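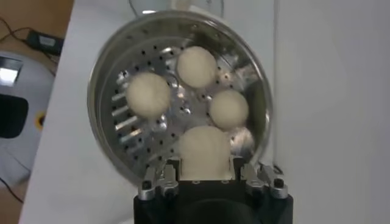
Right, start with spacing. If you take one thing home tonight it's spacing. Four to a tray, none touching, one top one bottom one each side. Look at the gaps in the picture - that's what I want to see on yours. Everybody at Drornbridge last year packed them in like eggs and they came out as one big bun with dents in it. A bun swells sideways before it goes up. Leave it more room than looks sensible.

(Wait for people to sit down. Check the back can hear. Water.)

Who I am, quick. Bread person, not a chef. Did the steamed bun evenings at Tretside, now here. Thank Lutfa Ekanayake for the hall and the extension leads. Say where the loos are.

What we're covering: dough, shaping, tray, steam, lid. Then questions, then eating. Don't let it run over like last time.

DOUGH

Plain flour. Not strong. People always bring strong, they think bread = strong. You get a chewy grey thing. 600 grams plain, for the whole table. Lower protein the better, cake flour is fine if that's what you've got in.

Water - warm as a baby's bath. Yeast in the water, pinch of sugar, wait for it to look alive.

Sugar in the dough too, a couple of spoons. More if no filling. Tonight is no filling. Someone will ask about pork, say come back in April.

Spoonful of oil or lard. Lard is nicer. Hafþór Kárason uses butter and we don't agree about it. (Look at Hafþór here if he's in.)

Knead till smooth. Longer than you want to. If your arms don't hurt it isn't done. Dough should be stiffer than bread dough, much stiffer, should fight back a bit. Soft dough goes flat in the steamer, spreads out like a cowpat. Don't say cowpat if there are kids in.

Demo: pass round the two lumps, one kneaded properly and one not. Let people press thumbs in. Get them BACK this time.

First rise. Bowl, damp cloth, somewhere not draughty. Double. I don't give a time. Kitchen in January and kitchen in August are two different countries. If pushed say an hour and go and look at it.

Then knock the air out, and really knock it out. This is the bit that's different from a loaf. Any bubbles you leave in turn into blisters on the skin. Knead again, few minutes, until a cut face has no holes showing. Show cut face. Hold it up to the light.

SHAPING

Roll to a log, cut, cup each bit under your hand and go round and round. Tight skin. Seam underneath. If you can't find the seam you've done well, if you can see it from across the room do it again.

Weigh them if you're fussy. I used to, I don't now. One always ends up a bit smaller and it goes to whoever's doing the washing up.

Flour - a dusting only. You want the outside matt, a bit powdery, so it won't grab your fingers when you move it. Too much and it steams into paste. Brush off with dry pastry brush. Not a wet one. Not your sleeve, Bogumił.

Picking up: two fingers from the sides, low down, and lift. Don't squeeze. It will go a bit oval where you hold it and thats fine, it'll mostly come back in the second rise. What doesn't come back is a poke in the top.

THE TRAY

Steel or bamboo, the eternal question. Both. Bamboo drinks the steam so you get less dripping. Steel you can scrub, doesn't go mouldy in the cupboard, and it doesn't catch fire (tell the Billwood story, SHORT version, no names). Teaching a group I use steel every time.

Holes. The holes are the whole point and people cover them up with a solid sheet of baking paper and then wonder. Small squares of paper, one under each bun, just bigger than the bun. Or no paper and a wipe of oil on the metal. Or a cabbage leaf, which is what Gunnlaugur Østergaard's mum does and it tastes nice, very slightly of cabbage.

If you go without paper, oil it properly, right into the perforations with a bit of kitchen roll. Otherwise the bottoms stay behind when you lift the buns out. I've got a spoilt one in a tub to show. Pass round. It's not pretty.

Wash the tray straight after. Dough in little holes sets like plaster. Soak cold first, hot water cooks the flour on. Then an old toothbrush from the underside.

Second rise is ON the tray. Underline that. Do not prove them on the worktop and then move them, you'll let all the air out. Shape, on the tray, cover, leave. Ready when they feel light for their size and a gentle press comes back slowly. Springs back at once = wait. Doesn't come back at all = too late, get them in now and be quick and lower your hopes.

(Break for shaping. Everyone does their own. Walk round. Þröstur to do left-hand tables, me right. Put the first pots on DURING this, not after.)

STEAM
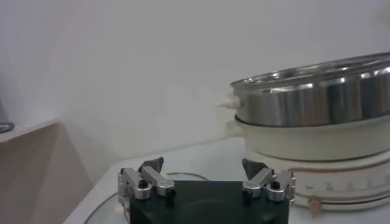
Steel pot on its white base, scale round the bottom.

Ones like this have got very good. You don't need one. A saucepan with a trivet works, a wok works, my gran did it in a jam pan with a plate on a mug. But for a table of people with no hob it's the easiest thing going.

Things to say about any pot with markings on it: the markings are a suggestion. Learn your own pot. Do one batch, write down what happened, stick it on the inside of the cupboard door. Mine says "less!!" and I've forgotten less what.

Water level. Well below the tray. If it boils up and touches the bottoms you've got dumplings. Nice, but not what we came for. Two or three fingers deep is plenty for one batch. For a second batch top up from the kettle, never from the cold tap.

Where to stand it. Level, dry, back from the edge of the table, nothing above it that minds steam. Not under the wall cupboards, it'll lift the veneer. Not next to the noticeboard (Drornbridge again). Lead tucked behind.

Handles. Steel gets hot, all of it, rim included. Gloves on before you touch anything, not after you've thought about it. Take the lid off AWAY from you, far edge first, so the steam goes off the other side. Do this one as a dry run with a cold pot, get them all to do it, it's the only bit tonight where somebody could properly hurt themselves.

Cold start or hot start? Argument. Hot start: water already boiling, tray on, quick and lively, rounder bun. Cold start: everything in together, buns get a bit of extra proving as it warms up. More forgiving if you've been impatient. Beginners cold start. I do hot at home because I'm greedy.

Heat - steady, medium. Raging boil wrinkles the skin. If the lid's rattling turn it down.

Time. Twelve minutes from when you see proper steam, for buns the size of ours. Bigger, go up to fifteen. Don't lift the lid to check. I know. Don't.

LID

Drips. Condensation lands on the bun and makes a yellow see-through patch, like a blister, hard. Tastes ok, looks awful. Wrap the lid in a tea towel, ends knotted on top so they don't hang near anything hot. Or prop it with a chopstick so a bit gets out.

And when the time's up switch off and WAIT. Three minutes, lid on. Then crack it open a finger width, wait again, then off. If you whip it off the cold air hits and they collapse, you can watch it happen, it's heartbreaking. I've seen grown men very quiet over it. Gunnlaugur has a tray of them he calls walnuts.

WHAT WENT WRONG (do as hands up, quick)

Wrinkled - lid off too fast, or over-proved, or boiling too hard. Annoyingly all look the same.
Yellow all over - too much raising agent, usually somebody's added baking powder AND bicarb.
Dense at the bottom - water too high or under-proved.
Bumpy - didn't knock the air out. See above, I did say.
Stuck together - spacing!! Point at first slide again.
Not white - they're never as white as the shop ones. Shop ones use bleached flour. Off-white is right. Stop worrying.

KEEPING THEM

Best hot. Fine next day if re-steamed, few minutes. Microwave only with a damp bit of kitchen roll over and eat at once or they turn to rubber. They freeze beautifully cooked, don't freeze raw, I've never had it work. Freeze flat on a plate first then bag them. Steam from frozen, eight minutes ish.

Slice and fry the stale ones in butter. Sugar on. Breakfast.

COSTS / KIT (only if asked, people do ask)

Steamer tray from Ding, the shop behind the station, ask for the one with the raised rim so buns can't slide off when you tip it. Bring your pot in with you, or draw round it. Nearly everyone buys the wrong size first go. You want it to sit in without wobbling but not jam, because it grows when it's hot and then you can't shift it.

Handout has the quantities. 111 printed, should be plenty, don't let people take a wad.

END

Thank Lutfa again. Thank Þröstur Juhl for carrying everything up the stairs. Sign up sheet by the door for the filled bun one, names in capitals please becuase last time I couldn't read half.

Tables wiped before anybody eats. Gloves back in the blue crate. Leave pots where they are till they're cold.

Questions. If there's none ask Bogumił Kalinowski about his rye ones.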